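Filed under: Student Work / Work & Society / Term Projects

Folding for the Folder: Automation at a Laundry and in the Bedrooms Behind It

Project report by Wulan Gunawan and Ridwan Govindasamy
Submitted 21st July

1. What we set out to do

Our original proposal was to study the arrival of a folding machine at Pētersons, a contract laundry in Nollport that washes linen for hotels, clinics and one very particular yacht club. We expected to stand in a hot room with clipboards and watch a robot take people's jobs, or fail to. We had even drafted the conclusion, which our supervisor asked us to remove until we had been there.

The machine is called Millislow. It handles flat sheets and towels well. It does not handle fleece, anything with a hood, or the bathrobes from the yacht club. When we arrived in April it was standing at the end of the line with a pillowcase over its control panel, waiting for what the floor manager called "more learning." The learning, we found out, was being done by the people who used to work next to it.

2. The job as it was

Pētersons employs 60 people, and before Millislow the folding section was the largest part of the building by headcount. Folders stood at long tables under a clock. The target was 215 pieces a shift, with robes counted double after what several people described to us as a long argument. The work was dull and hard on the wrists. It was also sociable: folders know a good deal about one another's divorces.

Eight of them now work mostly from home under an arrangement with Cledatance, the company that supplies the software for Millislow. They are paid to handle ordinary cloth with a pair of hand-held grippers, each fitted with a camera, while the recordings go off to be turned into something the machine can use. The grippers have two fingers apiece. A person has ten and is asked to leave them out of it.

3. A day at home

The workplace is generally the bed. Cledatance asks for a waist-high surface if possible and a bed if not, and most people in Nollport do not own a spare waist-high surface. The instructions say to pinch the cloth by an edge or a corner, lift, bring it over, lay it down, let go, and then mess it up and start again. One folder told us that the last part was the only bit her children had offered to help with. 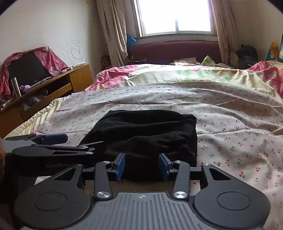

We both tried it, with permission, on a bath towel. Ridwan needed most of a morning to produce a fold that anyone would call a fold. The difficulty is that you can't feel anything. A folder at the long tables knows by touch whether she has one layer or two, and at home she has to look, tilt her wrist, look again and guess. Charoen Mahawong, a former robe specialist, compared it to buttering toast with a pair of shoes. He is now very good at it and slightly embarrassed about this.

The grippers are operated by hand all the way through. We mention it because three of our classmates, on hearing our topic, pictured a robot arm bolted to somebody's mattress. The automation lives in the building across town. What people have at home is the robot's hands and none of the rest of it.

4. What changes

Hours. This was the change people brought up first. There is no shift, no clock and no bus. There is a folder on a laptop which must contain 3,000 accepted clips by the end of the contract, and it fills at whatever speed you fill it. Some do two hours before breakfast. Others told us they had recorded late at night and then had to go to sleep on the premises.

Quality control. At the long tables, a bad fold was thrown back at you by a person. At home it comes back as a line of text. "Fingers out of view" was the most common rejection, followed by "cloth not released." Nobody we spoke to knew who was reviewing the clips, and the reviewer never says anything nice. Charoen once had a clip rejected twice with different reasons and has kept both.

Skill. We had a hypothesis that the work would be "deskilled," a word we had learned the week before. The folders did not recognize it. They thought the gripper work was harder than the old job and much stupider, and saw no problem in it being both.
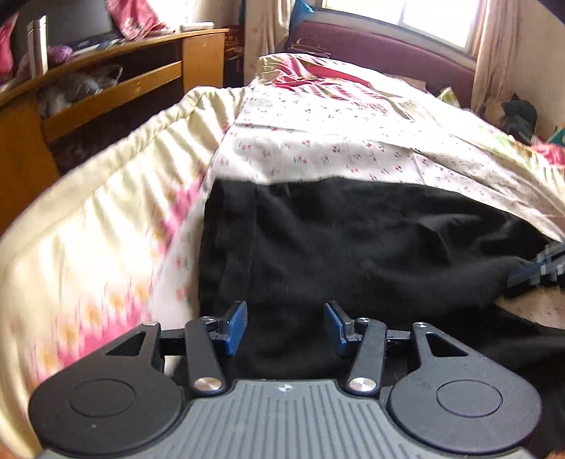
According to Fitriani Harahap, the part that bothers her is that she is teaching it wrong on purpose. Her own way of folding a fleece starts from the middle, with a flick, and takes about as long as a sneeze. The flick cannot be done with two rubbery fingers, so she has had to invent a slower way, and the slower way is what the machine is going to get. In her view Millislow will one day fold like a cautious uncle and everybody will assume he is the best Nollport could do.

We put this to the floor manager, who said that a cautious uncle who did not call in sick would be fine.

5. The room as a workplace

Section 4 of our questionnaire asked about "conditions at the workstation" and had to be rewritten after the first visit, as it contained items on ventilation, emergency exits and the distance to the canteen. Home folding takes place among whatever is already there. The fleece goes across a quilt printed with small pink and red flowers, the desk beside the bed has a tall silver thermos on it, and the monitor stays under its pink cloth, as it might in any bedroom. The tall thermos seemed to us a fair replacement for the canteen. There is no replacement for the long tables. People missed the talk, and several said they had started talking to the cloth, which is fine as long as the clips are reviewed without sound.

Backs are another matter. A bed is low. Leaning over it with your arms held out gives you a new ache in place of the old wrist one, and the contract makes no mention of either. Hidayah Harahap now kneels on a cushion and says she has never looked so devout.
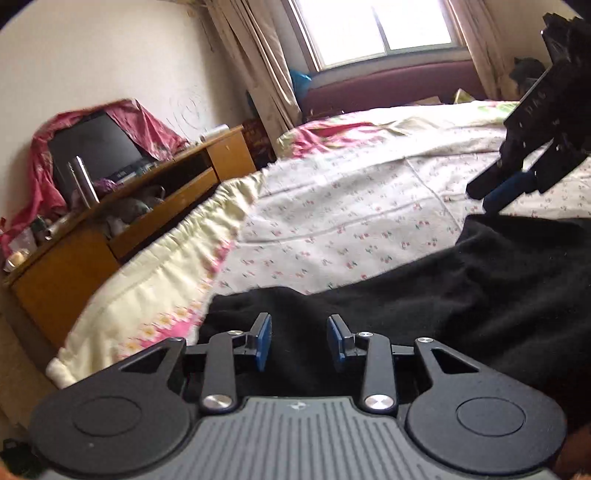

Pay was the topic people were happiest to discuss and we were least able to compare, the old job being paid by the shift and the new one by the accepted clip. What we can say is that the costs have moved house. Heating, light, the washing of the practice items and the wear on them used to belong to Pētersons. A black fleece laid out over somebody's own bedding sheds on somebody's own bedding, and the lint roller is bought by the person who sleeps there. We asked Cledatance if lint rollers could be claimed. We were sent a form for travel expenses.

6. Will it work?

We are not qualified to say. In our last week at the laundry we watched Millislow attempt a fleece. It picked up a corner with great tact, considered it, and put it down in the same place. The remaining folders watched too, at a polite distance, and then one of them came over and did it with the flick.

The home contracts run until the clips are in. After that, the eight have been told there will be "other cloth," which they take to mean robes. Charoen is looking forward to it. The others would like to know whether robes still count double, and as of our deadline they had not had an answer.

7. Limitations

Our interviews were mostly done in kitchens and we were fed at nearly all of them, so we may be biased in favor of our respondents. We did not speak to the clip reviewers, though we asked. Neither of us can fold a fitted sheet.

Comments (4)

marrowbone_k
Worked hotel linen for years. The flick is real and you cannot write it down. Good luck to the uncle.

Second Floor Dave
Did you ask who owns the clips? It's a person's hands and a person's bedroom. I'd want that in section 5.

Ridwan Govindasamy
Fair point. The contract says Cledatance keeps them. We had a paragraph on it, which went over the word limit and lost out to the lint rollers. I would choose differently now.

tilde
the travel expenses form has made my week

Recent in Student Work
- Self-Checkout and the Person Who Stands Near It
- Parking Meters of Nollport: A Survey With Regrets
- Who Answers the Phone? Booking Software at a Small Dental Office
- Night Shift at the Bakery, Before and After the Dough Divider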